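3.2 La table avant le repas : la pile et le set

Les études sur la mise de table s'intéressent presque toujours au résultat, une fois chaque chose à sa place. Nous trouvons pourtant l'étape précédente passionnante ! Avant que les couverts n'arrivent, la vaisselle attend en pile, et la place de cette pile règle déjà une bonne partie des gestes à venir. Dans les carnets tenus par Yufang Bai et Zhiqiang Han (127 mises de table, dont 37 pour le seul foyer Grakarent), la pile est posée d'un côté du plateau dans la grande majorité des cas, et le reste du bois demeure dégagé.

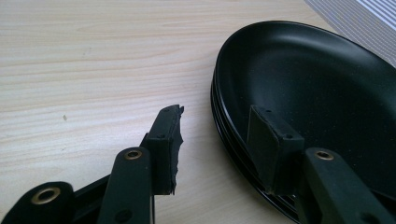
Figure 2. Pile d'assiettes noires sur un plateau de bois clair, à droite.

Le contraste entre vaisselle sombre et bois pâle mérite qu'on s'y arrête. Ishida y voyait un simple choix de décoration ; nos participants, eux, en parlent avec un plaisir évident et racontent qu'ils repèrent le bord d'une assiette noire « sans y penser », même le soir. Le veinage joue aussi son rôle. Plusieurs personnes disent aligner leurs sets sur le fil du bois, et Wanting Kang a eu la belle idée de leur demander de refaire l'opération sur un plateau uni : les hésitations se sont multipliées (voir section 4).

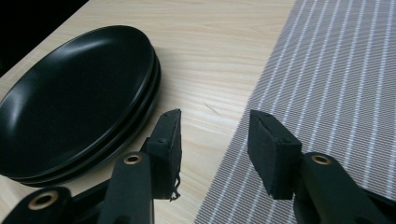 Le set tissé à rayures introduit une seconde série de lignes, et c'est là que le matériau devient vraiment riche. Il fixe le territoire d'un convive avant même qu'une assiette y soit posée. Entre lui et la pile subsiste une bande de bois nu que nous appelons, faute de mieux, le couloir. Lihua Cheng propose de le mesurer de rebord à lisière, convention que nous adoptons dans toute la suite. Sur près de 2 000 gestes annotés, la largeur du couloir prédit mieux que la hauteur de la pile le choix de la main qui saisit la première assiette, résultat que nous n'attendions pas du tout et que nous détaillons dans la section suivante.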